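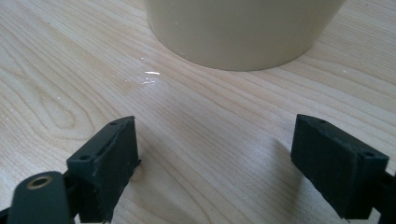
Pale wood veneer tabletop with a cream container.

Table care: your questions

What do I clean the top with?
A soft cloth, barely damp, then a dry one. Wipe along the grain.

Someone has spilled a drink. How long have I got?
Blot it straight away. The lacquer on Bimdale tops copes with 2 hours of standing water, but tea and wine can mark sooner.

Can I put hot mugs on it?
Up to 60 degrees, yes. Use a mat for anything hotter - pans included.

My grain doesn't match the showroom table. Is it faulty?
No. Loops and ovals are normal in veneer, and each top is different.

Can I sand out a scratch?
Please don't - the veneer is thin. Ask Veronika Deák at our Collden workshop about repairs.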